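Quiénes somos

¡Hola! Soy Gumaro Arriaga y llevo el taller-escuela Turkar, en Villanueva, con mi socio Abundio Ochoa. Si has llegado hasta esta página será que tienes un ordenador viejo en el trastero y te da pena tirarlo, o que quieres aprender a montar uno desde cero (o las dos cosas, que suele pasar).

Empezamos en un bajo alquilado que antes había sido mercería. Todavía guardamos el mostrador, larguísimo, con los cajoncitos para los botones, y ahora en cada uno hay tornillos, separadores, pilas de placa base y puentes de esos que ya no usa casi nadie. Abundio venía de reparar televisores y yo de dar clases de matemáticas en un instituto, así que él sabía soldar y yo sabía explicar, y con eso abrimos la persiana. El primer mes entraron cuatro clientes y uno de ellos venía a por cremalleras.

Qué hacemos

Reparamos equipos de sobremesa y portátiles, ampliamos memoria, recuperamos datos cuando se puede (cuando no se puede también lo decimos, y no cobramos el diagnóstico) y preparamos ordenadores de segunda mano para familias y pequeños comercios. Hasta enero habíamos entregado casi 1,964 equipos, según la libreta de Abundio, que es verde y no se la deja tocar a nadie.

Lo que más me gusta, con diferencia, es ver una torre tumbada y abierta, con la placa a la vista y el procesador sin su disipador. Ahí se entiende todo mucho mejor que en cualquier esquema mío de pizarra, ¡y mira que me esmero con los colores!
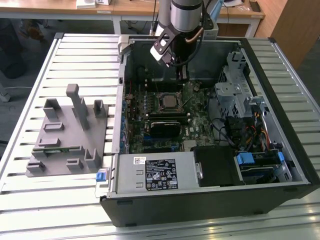 Las clases

Damos un curso de iniciación los sábados no, que los sábados descansamos, pero sí entre semana por la tarde, en grupos de siete personas como mucho. Viene gente de todo tipo: chavales que quieren montarse algo para jugar, jubilados que están hartos de pedir ayuda al yerno, una señora que lleva una imprenta y quería saber qué le estaban cobrando exactamente cada vez que se le paraba el ordenador. No hace falta saber nada. De verdad, nada. En la primera tarde se abre la caja, se ponen nombres a las piezas y se vuelve a cerrar, y hay quien se va a casa contentísimo solo con eso.

Después llegan la memoria, las fuentes de alimentación, los discos y, hacia la mitad del curso, el procesador. A esa clase la gente llega con un poco de miedo, y lo entiendo, yo la primera vez sudé la gota gorda. Abundio tiene la costumbre de hablar bajito mientras explica el zócalo, como si estuviera en una biblioteca, y todo el mundo acaba hablando igual. 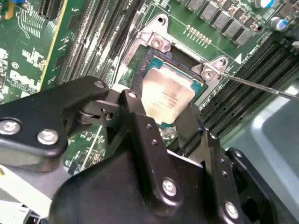

El procesador y su zócalo, con el marco metálico alrededor.

Los dos locales

Además del taller de Villanueva tenemos un pequeño almacén en Lurndale, donde se clasifican las donaciones. Si vas a traer varios equipos, mejor allí, que se aparca bien y hay rampa. Aceptamos torres, pantallas planas, teclados y cables (cables siempre, tenemos una debilidad con los cables). Impresoras no, por favor. Tuvimos una época de aceptar impresoras y acabamos con el pasillo lleno y Abundio de muy mal humor.

Para los envíos trabajamos con Postdale, que recoge en el taller a última hora. Mete el equipo bien acolchado y pon tu teléfono dentro de la caja además de fuera.

Si te apetece pasar a saludar, la cafetera está al fondo a la izquierda y el café es malo, pero caliente.

Turkar, taller-escuela · Villanueva
Contacto | Aviso legal | © Turkar | Volver arriba

Usamos cookies propias para recordar tu idioma. Si sigues navegando, entendemos que te parece bien. Aceptar | Más información

Entradas recientes
Cómo limpiar un ventilador sin cargártelo
Qué mirar antes de comprar un portátil de segunda mano
Ya tenemos horario nuevo en el almacén de Lurndale
Pasta térmica: cuánta y dónde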